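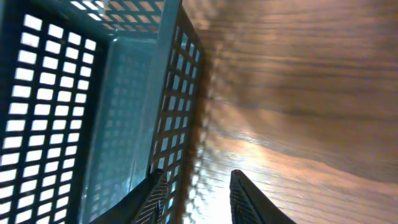 Fistitz Data Services - Developer Support

Changes to timestamp handling in the export service

20 September 2024

The next release of the Fistitz export service changes how timestamps are written to files. If you load our exports into another system, please read this item before the October release. If you only view data through the dashboard, your screens will look the same as they do now.

At present, the service writes every timestamp in the local time of the station that recorded the reading. The time zone is held in the station record, which is a separate file. Any program that reads the export has to join the two files before it can compare readings from different stations. Many of the tools we hear about in support requests skip this step and treat all times as if they came from one zone.

The weak point of the present format is the autumn clock change. When local clocks go back, one hour occurs twice, and a local timestamp from that hour is ambiguous. A station that reports every ten minutes will write two rows for each time in the repeated hour. Some databases accept both rows. Others see a duplicate key and reject the second, or overwrite the first with it. In the spring the reverse happens and an hour is missing, which gap-filling routines may then fill with made-up values.

We reviewed the log of import errors sent back by partner systems over the past year. It held 2,791 entries. Of these, 2,383 were duplicate key errors, and 831 of the duplicate key errors fell inside the repeated hour. The remaining duplicates mostly came from files that were sent again after a failed transfer. Those are a separate matter and this release does not change them.

What is changing

Timestamps in all exports will be written in UTC, in ISO 8601 form, with a trailing Z. A new column, local_offset, will give the offset in minutes that applied at the station when the reading was taken. Local time can be worked out by adding the offset to the UTC value. Offsets west of Greenwich are negative.

The new column is placed last. Programs that read columns by name will find the existing ones where they expect them. Programs that read by position should also work, provided they ignore extra columns at the end of a row. If your parser checks for a fixed number of columns, it will need to be changed.

The column reading_time keeps its name. We considered adding a second time column and leaving the old one alone, but that would have left two fields with similar names in every row, and experience with the flow fields suggests that the wrong one would be used for years.

Daily totals

Daily totals will still be grouped by the local day at the station. This means that a daily total may include readings whose UTC date is the day before or the day after. If you compute your own totals from raw readings, apply local_offset first and then group by date. Grouping by the UTC date will give totals that do not match ours, and the difference can be large at sites where most activity takes place in the evening.

Days with a clock change have 23 or 25 hours. The totals for those days are not scaled. The field hours_in_day, which has been in the summary export since version 2, shows the number of hours used.

Connectors

The Dirkedon connector reads columns by name and has been updated to use the new offset. You will need to install the new build before the release. The older build will run without an error, but it will apply the station zone to a value that is already in UTC, so the times it stores will be wrong.

The Estrella connector passes files through unchanged and needs no update. Any mapping you have built on top of it should be checked.

Plondura users have one more step. The import profile has a setting called "Source time zone". It must be set to UTC, and the box marked "Adjust for daylight saving" must be cleared. Leave it checked and the adjustment will be made twice during the summer months.

Old files

Files that have already been exported will not be rewritten. If you want older data in the new form, request a new export for the period you need. Very long periods are split into monthly files, as before, and the split is made on the UTC month. The first few hours of a month may therefore appear in the previous file, or the last few hours in the next one, depending on where the station is.

Testing

Sample files in the new format are in the downloads area of the developer portal, in the folder for the October release. The set includes a station with a half-hour offset and one that does not observe daylight saving time. Both are worth running - most of the faults we found in our own code came from these two files.

Please send questions through the support form and select "Export format" as the topic. Attach a short extract of the file if you can, with the header row included.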